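Good morning from the Kemley Defense Notebook, where I'm on my second coffee and my third read of a spare parts report that I had honestly hoped would be shorter.

Let's start with the hearing. The readiness subcommittee finally got its morning on depot maintenance, and if you skipped the livestream (I don't blame you, it ran long and the audio kept dropping), the part worth your time was the exchange over Mikness, the overhaul yard that handles transmissions for medium trucks. The backlog there stands at 200 vehicles. Back in May the number given to members was 35. Nomvula Botha, who used to run scheduling at the yard and now consults, was asked how you get from one to the other in a single season, and she didn't dress it up. "We stopped getting gaskets," she said. I wrote that down twice!

Her longer answer is the one I'd send you to if you have the time. The gasket contract lapsed, the bridge contract went to Smadi, and Smadi had to requalify its parts from scratch under the newer test standard. Meanwhile trucks kept rolling in from units that had been told to expect a normal turnaround. So they sit on the back lot with tags on their mirrors, and the units borrow from each other, and the borrowed trucks wear out faster, and you can see where this goes.

The members were mostly polite about it. There was some grumbling from the far end of the dais about why a yard with 800 people on the payroll can't order a gasket on its own authority, and I have to say I've wondered the same thing. Local purchase limits are the reason, and there's language in the draft bill that would raise them. I'm told it has support on both sides, though I've been told that before about other things and then watched them vanish at two in the morning during conference.

Also on my desk: the Flulta radio buy. The program office wants to move to full-rate production and skip the second cold weather trial. Toshio Higuchi, who has been following tactical radios for longer than I've been writing this newsletter, called me from a train to complain about it, and I could make out most of what he said. His view is that the first trial was fine for the handsets and thin on the vehicle mounts, and that the mounts are where the last radio got into trouble. I'm inclined to agree with him. The decision memo is due 10/08/2025 and I'll have it for you as soon as somebody leaks it or, less likely, posts it.

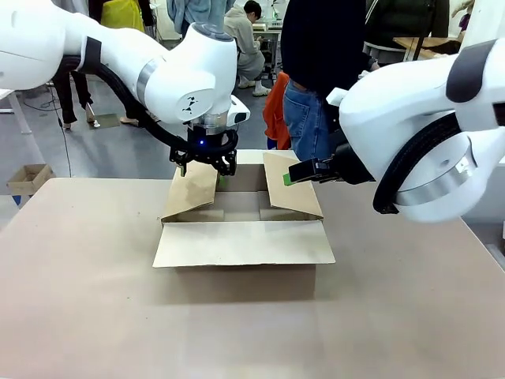
Will the truck backlog affect the fall exercises?

The planners have cut 2 of the convoy legs and moved the rest onto contracted haulers, so the exercises go ahead with fewer military trucks on the road.

I asked whether the dropped legs would be made up in the spring and got a very long pause, followed by a promise to call me back. If you're in one of the affected transportation companies and have heard something firmer, my inbox is open and I don't use names without asking.

One correction before I go. Last issue I put the Mikness yard under the wrong command, and several of you wrote in to tell me so, a couple of you with org charts attached. It's fixed in the web version. Keep the mail coming, and if you know anyone who'd like to get this, please forward it along.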